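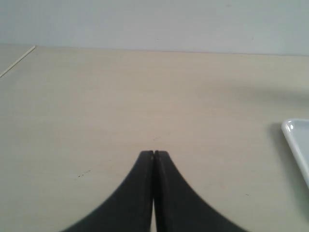 一月进展报告:Kasten 自助门户登录与会话改造
Torben Thiele 发布于一月,星期二

Friederike,你好!

你上次说报告别写得像招标文件,那我就照平时说话的样子写了,哪里太啰嗦你直接划掉(反正你每次都划)。

先说最要紧的:用户打开门户看到别人账单的那个问题,原因找到了,修复也已经上线。这事儿占了我们这个月大半的精力,所以原定的短信验证改版往后挪了,后面细说。

问题出在缓存上。Bira 那边的移动网络会在请求里带一个用户标识,门户认了这个标识就自动登录,用户连密码都不用输。方便是真方便!可是首页有一块“我的套餐”,去年换缓存服务器的时候,配置里漏掉了按用户区分的那一项,结果前一个人的页面留在缓存里,后一个人打开就直接拿到了。姓名、套餐名、剩余流量,都有可能露出来。银行卡信息不在这一块,支付页从来不走缓存,这一点 Jawad Paracha 翻了两遍代码确认过,我自己也跟着看了一遍。

最难受的是复现。我们在办公室的 Wi-Fi 上怎么刷都正常,后来 Jawad 拿了两张测试卡,坐在楼下咖啡馆里用手机流量来回刷,刷到下午三点多终于刷出了我的名字。他给我发截图的时候我正在开会,差点从椅子上跳起来。

处理经过大概是这样:当天晚上先把首页的缓存整个关掉,速度慢了一截,首页打开要多等两秒,客服也接到几通抱怨,但我觉得这个代价该付。之后一周我们把个人内容和公共内容拆成两个接口,个人的那部分一律不缓存,公共的照旧。拆完以后首页速度回来了,比原来还稍微快一点,这倒是意外之喜。

自动登录这块我们也收紧了。现在单凭网络标识只能看到余量,要看账单、改地址、换套餐,都得再输一次密码或者验证码。会话时间也改了,原来是关掉浏览器才失效,现在闲置30分钟就退出。Gunther Weidemann 觉得太短,他想要更长的;我本来想定10分钟,最后各让一步。你要是有看法,下次开会可以再吵一轮。

受影响的客户这边,我们从日志里筛出了25个确定看到过或者被看到过资料的账户,都已经写信通知了。信是 Gunther Thiele 起草的(对,又一个 Gunther,也又一个 Thiele,跟我没有亲戚关系,邮件老是发错人,请多包涵)。有几位客户回信口气挺冲,我能理解,换成我也会生气。还有一部分日志因为保存期限已经过了,查不到,所以这个数字只能说是日志范围之内的,我不想跟你打包票说就这么多。给监管机构的通报已经按时交了,对方还没有回复,有消息我第一时间转给你。

然后是没做完的。短信验证改版只做完了后台,界面还停在草稿阶段。Halden 的测试环境上个月到期,续约的单子卡在采购那里,我催了三次。Vanov 负责的渗透测试原本排在这个月,我主动请他们延后了,新旧接口混在一起的时候测,测出来的东西过两周就作废了,白花你们的钱。他们同意不收改期费,这个我有邮件为证!

预算方面,目前没有超支。加班费比计划多,但短信网关那笔还没动,两边一抵基本持平。等渗透测试的账单来了,我会把明细表更新一版给你,表格还是放在老地方。

下个月打算做这几件事:
- 短信验证的界面做完,先给内部员工用
- 把“换个网络、换张卡再刷一遍”写进自动测试,省得 Jawad 再去喝那么多咖啡
- 旧接口下线,下线前先跟 Bira 的运维对一遍调用记录
- 渗透测试重新约时间

有两件事要请你拍板。一是 Halden 的续约,能不能你那边跟采购打个招呼,我说话不太管用。二是通知信里我们答应了客户可以免费更换号码,目前有几个人提出来了,这笔手续费从项目里出还是从客服预算里出,Gunther Weidemann 和客服部各有各的说法,我夹在中间挺尴尬的。

另外,缓存配置现在改成必须两个人看过才能上线。Jawad 嫌麻烦,嘀咕了两天,昨天他自己提的改动就被拦下来一个,少了个过期时间,他现在不嘀咕了。

复盘的完整记录有点长,我还在删删改改,整理好了单独发你。有问题打我电话就行,上午一般都在。

Torben

分享 2 | 评论 10
联系我们 | © Kasten 门户项目组 | 返回顶部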